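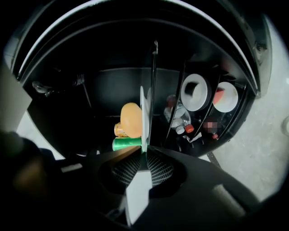 Staking my first coins, nine months in

Apr 7, 2021

So I finally did it! After years of reading about proof of stake and nodding along as if I understood it, I put 400 Posimard into a staking pool last July and left it alone. I get asked how it's going, so this is the long answer.

Quick background for anyone new here. I started out mining with one graphics card in my bedroom, and I loved it, but the room was an oven and the power bill was ugly. Staking needs none of that. You lock your coins up, they help keep the network going, and you get paid a little for it. My whole setup is an old laptop and a wallet app (and the laptop is mostly for me to stare at).

I went with the Hutchins pool. Their fee was a bit higher than the others I looked at, but they post every payout on a public page, and I could match each one against my own wallet. I still do that most mornings with coffee. It's the best part of my day, and I know how that sounds.

The numbers, then. I've earned 35 coins in rewards so far. I put all of them back in, so the stake keeps growing without me adding any cash. There was one bad stretch in the fall when the pool moved its servers and I missed a bunch of payouts — I wrote a pretty grumpy post about it at the time — but they made up the difference later and I stayed.

Things I wish I'd looked up first: the unlock period is 40 days. Forty! I wanted to move some coins over to Lunen when its test network opened up, and by the time mine were free I had missed the sign-up. Also, write down the date and price of every single reward when it comes in. I have 178 lines in a spreadsheet now and the first half took me a whole weekend to rebuild for my taxes.

Next up is Tallden, which lets you run your own validator with a much smaller stake. I've been reading the setup guide all week and I'm so excited to try it, even if I break something. I'll post my config once it's been up for a few days. If you're already running one, please tell me in the comments how much disk space it eats!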